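Subject: Re: [farkwood-supporters] Correction to the match programme article

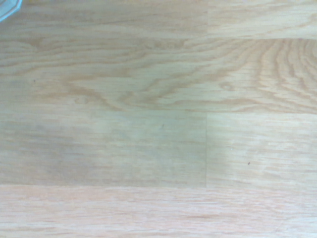

Pale planks, wavy grain.

On Wednesday the Culska board wrote:

> The article in our August programme said that Farkwood Supporters'
> Association had kept 2,000 from the away travel fund. This was wrong.
> The money was paid to Lastar Coaches in full. We withdraw the statement
> and will print a correction in the next issue.

Thanks for forwarding this. I have read it twice and I think we should accept it, with two conditions.

First, the correction ought to go on the same page as the article did, page 7, and in the same size of type. The last one they printed, over the Muli End tickets, was at the back under the raffle results and most people missed it.

Second, the article is still on the club website as of 11 this morning. It has been shared on at least two other forums. A printed correction is not much use if the original stays up - they need to take it down or put the correction at the top.

I don't see any point in asking for damages. The solicitor's letter cost us 400 and I would ask for that back, but no more.

If members agree I will draft a reply and post it to the list before it goes out. Please don't contact the board separately in the meantime, and please don't repeat the original wording on the forum, even to argue with it.

Secretary, Farkwood SA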